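お問い合わせ管理票
件名:Tillix 収納計画ツールにおける棚割り図の印刷不良について
製品:Tillix(販売元:株式会社Delavell)
受付日:2018年6月2日
状態:対応中(暫定回避策を案内済み)

1. お申し出の内容
Tillixで作成した棚割り図をPDFに出力し、印刷したところ、区画番号の一部が欠落するとの連絡を受けました。画面上の表示は正常であり、欠落は印刷物にのみ認められるとのことです。ご利用店舗はTundow店、プリンターは店舗備え付けのモノクロ機です。

2. 確認事項
お客様より設定ファイルをご提供いただき、当窓口の検証環境において同一の現象を再現いたしました。欠落は、1ページに配置する区画数が40を超える図面に限って発生いたします。解像度を300dpiに設定した場合も結果は変わりませんでした。用紙サイズの変更による改善も認められておりません。 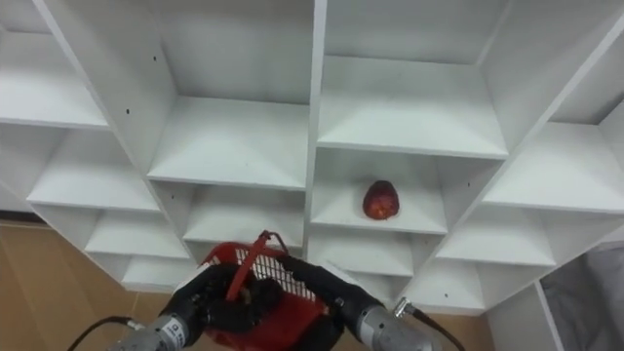
図1 区画式の棚(白色、仕切り板あり)

3. 原因
区画番号の文字サイズは、図面の縮小率に応じて自動的に算出されます。算出結果が下限値である8ポイントを下回った場合、画面表示では下限値に補正されますが、PDF出力の処理ではこの補正が適用されず、該当する文字が描画対象から除外されておりました。プリンターおよびドライバーに起因するものではございません。

4. 暫定回避策
出力設定の「ページ分割」を有効にし、1ページあたりの区画数を25に指定のうえ、再度PDFを作成してください。既に保存されたPDFには反映されませんので、元の図面ファイルから出力をお願いいたします。なお、分割後の区画番号は通し番号のまま維持されます。
社内ネットワーク経由でDmytriv共有フォルダーに出力されている場合は、同名ファイルの上書き確認が表示されます。旧版を残す必要があるときは、別名で保存してください。

5. 恒久対応
PDF出力処理の修正を、8月に予定している定期更新に含める方針です。更新の適用に際し、既存の図面ファイルを変換する必要はございません。適用後は「ページ分割」を無効に戻していただいて差し支えありません。

6. 経過
・回避策をメールにて送付。
・お客様より、区画番号がすべて印刷された旨の回答を受領。
・画像を背景に取り込んだ図面で出力に時間を要するとの追加のご質問あり。本件とは別の管理票にて対応する。
・定期更新の公開後に再度ご連絡し、結果を確認のうえ本票を完了とする。

Delavell サポート窓口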